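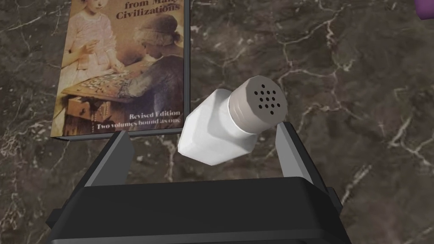

Salt shaker in the gripper, book behind it.

From: Tudur Lloyd
To: Prendham list
Re: Open day, what did I miss?

Orysia Pasichnyk wrote:
> I had to leave before the Kestero table. Was it worth
> the stairs? And did they let anyone else drive?

It was worth one flight of the stairs. They let 19 of us in at a time, and the simulator was up on the wall screen with the Jelier people narrating every twitch.
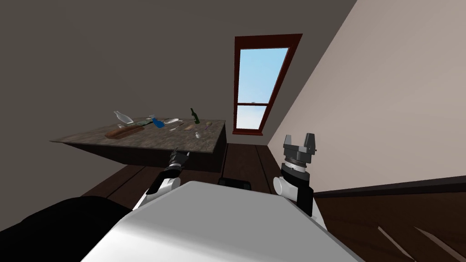
My complaint is with the task list. Clearing a table was billed as the easy one, a warm-up before the serious business, and they gave it six minutes per try. Whoever set it has never cleaned up after my family. You get a knife and a spray bottle lying on the same table as a rumpled cloth, and the cloth is the one I'd bet against. The Jelier fellow told us the cloth was "mostly solved." He said this twice, the second time more quietly.

I asked how many practice runs they'd had. 47, he said, with a target of 100 before anyone from Paracha comes to look. I asked if I could drive. I could, for as long as it took him to want the controls back. 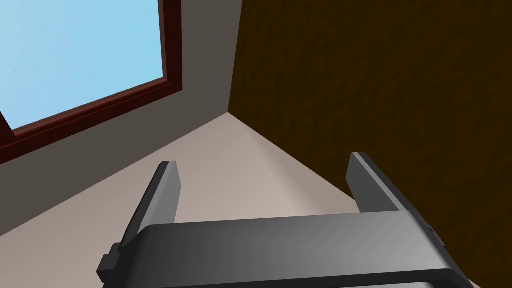 Prendham, April

Notes for those going to the next one: bring your own coffee, sit on the left, and ask about the grip force settings, which got skipped. Orysia, I have your umbrella.

Tudur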